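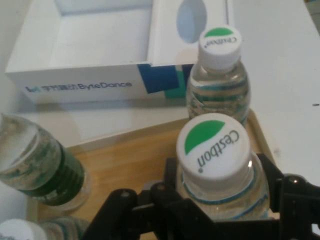
Rellside Water Taste Notes

Hello, and thank you for stopping by. Rellside Water Taste Notes is a collection of 4000 short written notes on what plain drinking water tastes like, covering tap, filtered, well and bottled water. Each note was typed in by a person who had just drunk a glass of the stuff and wanted to say something about it. If you have ever moved to a new town and spent the first week making a face at the kitchen sink, you already understand why we started.

The current release is dated 22 August 2025.

What's in the folder

notes.csv holds the notes themselves, one to a row.
sources.csv has a line for every kind of water people told us about, with the type (tap, filtered, well, bottled) and whatever we know of its hardness.
words.txt is our running list of taste words, with the spellings we folded together. "Chlorine-y," "chloriny" and "pool" all live under one entry, after a fair amount of arguing.
CHANGES.txt is exactly as dull as it sounds, but please do look at it before you write to us about a missing row.

Columns in notes.csv

note_id: a plain number, never reused
source_id: matches sources.csv
temp: fridge, room or unknown
vessel: glass, mug, bottle, other
score: from 1 (would pour it out) to 7 (would ask for more)
note: the text, as typed, up to 30 words
region: a broad area only, and blank for anybody who asked us to leave it blank

A few notes, to give you the flavor

"Soft, a bit sweet at the end, like the water at my grandmother's."
"Tastes like the inside of a garden hose but I kind of love it."
"Nothing. Cold nothing. Very good."
"Chalk. Definitely chalk. Fine in tea."

How the notes were gathered

Most came in through a web form that we set up for the Rellside spring fair in March and then, because people kept using it, simply never took down. A second batch arrived from the Oltthorpe allotment group, who have a well and very strong feelings about it. The Oltthorpe notes run longer and crankier than the others, and they score their own well higher than anything else in the file, so you may want to hold them out if you are comparing averages.

The form asked for the water type first, then the temperature, then the score, and the note last of all. We tried it with the note first for a little while and found that people wrote more but scored less, leaving us with a lot of lovely sentences and empty boxes. Those early rows are still in there, with a blank where the score would be. Please don't read a blank as a zero!

Cleaning

We took out phone numbers, street names, duplicate submissions and one long complaint about a parking space. Typos were left alone in the note column. Anything about feeling sick after drinking was removed and the sender was pointed to their local water office, as we are in no position to look into that kind of thing.

The word list was built with Flivell, our little tagging script, and then read through by hand. Flivell is good with "metallic" and "salty" and quite hopeless with sarcasm, so a note such as "oh yes, delicious" may well be tagged as a compliment.

What it's good for

People have used the notes for classroom lessons on describing words, for small sentiment projects, and for settling kitchen arguments about filter jugs. It should also be handy if you are putting together a tasting sheet of your own and would like to borrow vocabulary from people who weren't trying to sound clever.

What it's not good for

Please don't use it to judge whether any water is safe. Taste tells you very little about that, and none of the samples were tested in a lab. It also isn't a ranking of bottled water companies. Most contributors knew what they were drinking when they wrote, and a familiar label does funny things to a person's tongue.

Known problems

Well water is thin on the ground outside Oltthorpe.
The hardness figures in sources.csv are missing for nine sources.
Room-temperature notes lean heavily toward summer, when "room temperature" means something rather different.
The Mthembu subset (bottled water only, tasted without labels) uses an older five-point score that we haven't converted. Its rows have source_id values starting with M.

License and credit

Free to use, share and change, as long as you mention Rellside Water Taste Notes somewhere sensible. If you fix a mistake, we'd dearly love to have the fix back. Send it through the same form, and put "correction" in the note box.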